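Dragon fruit, first go

The greengrocer in Kendalport had dragon fruit in again this November, so I bought 2. They keep for a few days on the side – longer in the fridge, though I find the cold dulls the taste.
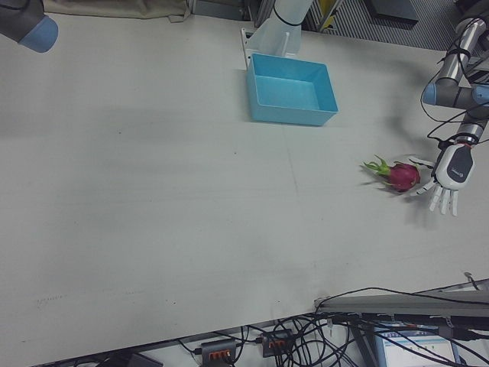 One dragon fruit, green leaves still on.

I cut mine lengthways and scoop the flesh out with a spoon. The skin goes in the compost. It's a mild fruit, a bit like a watery kiwi, and a squeeze of lime helps. I had half at 11 with plain yoghurt and put the rest in a tub for the next day.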